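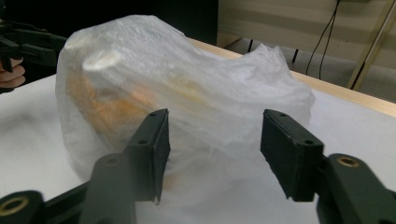 Blatt 171: Dünne Tüte auf weißem Tisch, links schimmert etwas Orange-Gelbes durch.

Durchscheinend – Tüten und ihr Inhalt

Die Galerie gehört zur Plultura-Sammlung über Alltagsverpackungen aus Jurkau. Gezeigt werden Beutel, Tüten und Folien im Gebrauch, also gefüllt, halb gefüllt oder gerade abgestellt. Jedes Blatt steht für sich und hat eine eigene Seite mit Bildzeile und Notizen. Die Nummern folgen der Aufnahme in die Sammlung und sagen nichts über das Alter der Tüte.

Zu Blatt 171

Milchig weiße Folie, dünn und ziemlich zerknittert. Was innen am Kunststoff anliegt, zeichnet sich ab, alles andere verschwimmt. Das große Stück links könnte ein Brot oder ein ähnliches Gebäck sein. Im Verzeichnis steht es deshalb unter »Lebensmittel, unsicher«. Daneben drückt etwas Rundes, Weißes von innen gegen die Folie. Einen Eintrag dafür gibt es noch nicht.

Nach rechts wird die Tüte flacher, dort liegt vor allem Folie in Falten. Für die Sammlung ist dieser Teil fast ergiebiger als der gefüllte, denn an den Lichtkanten lässt sich gut erkennen, wie dünn das Material ist.

Zum Material

Milchige Tüten dieser Art werden in der Sammlung unter »dünn, ungefärbt« geführt. Davon abgegrenzt sind die klaren Beutel, in denen man den Inhalt ohne Weiteres lesen kann, und die fest eingefärbten, bei denen nur die Form übrig bleibt. Die Grenze zwischen klar und milchig ist nicht immer eindeutig. Eine klare Tüte, die ein paar Mal zusammengeknüllt wurde, sieht auf dem Foto schnell aus wie eine milchige. In Zweifelsfällen entscheidet die glatteste Stelle.

Papiertüten mit Sichtfenster stehen in einer eigenen Abteilung. Dort finden sich auch die Bäckertüten aus dem Bestand Katona, die wegen ihrer Aufdrucke gesammelt wurden und mit der Folie nur das Fenster gemeinsam haben.

Zur Aufbewahrung von Brot

Zu den Blättern mit möglichem Backwerk kommen regelmäßig Zuschriften, ob man Brot in der Plastiktüte lassen soll. Ein Brot mit Kruste wird darin weich und schimmelt bei Wärme schneller. Für den Heimweg ist die Tüte in Ordnung, danach gehört es in den Brotkasten oder in ein Tuch. Weiche Brötchen und Toastbrot vertragen die Folie besser. Zum Einfrieren sind die dünnen Tüten nur bedingt geeignet – sie reißen leicht an den Ecken und schließen schlecht.

Leere Tüten lassen sich längs zu einem Streifen falten und dann zu einem Dreieck einschlagen. So passen 60 Stück in einen Schuhkarton, und man findet auch die kleinen wieder. Feuchte Tüten vorher über Nacht aufhängen.

Zum Bestand

Das Verzeichnis umfasst zurzeit mehr als 1463 Einträge, Dubletten eingeschlossen. Ein Teil davon ist noch ohne Bild und wird nach und nach ergänzt. Die nächsten Blätter kommen im Mai dazu, darunter eine Gruppe Gemüsebeutel und die Netze aus der Schenkung Fistthorpe. Die Netze bekommen vermutlich eine eigene Unterseite, weil sie mit dem Titel der Reihe wenig zu tun haben.

Hinweise zu falsch eingeordneten Stücken nehmen wir gern an. Bitte immer die Blattnummer nennen. Wer eigene Tüten abgeben möchte, legt sie sauber und trocken in einen Umschlag und schreibt dazu, was darin transportiert wurde, soweit das noch bekannt ist.

Weitere Galerien
Gefrierbeutel und ihre Verschlüsse
Bäckertüten aus dem Bestand Katona
Obst- und Gemüsenetze, Schenkung Fistthorpe
Henkel, Griffe, Schlaufen
Einwickelpapier vom Wochenmarkt Jurkau
Neu im Verzeichnis: Müllbeutel mit Zugband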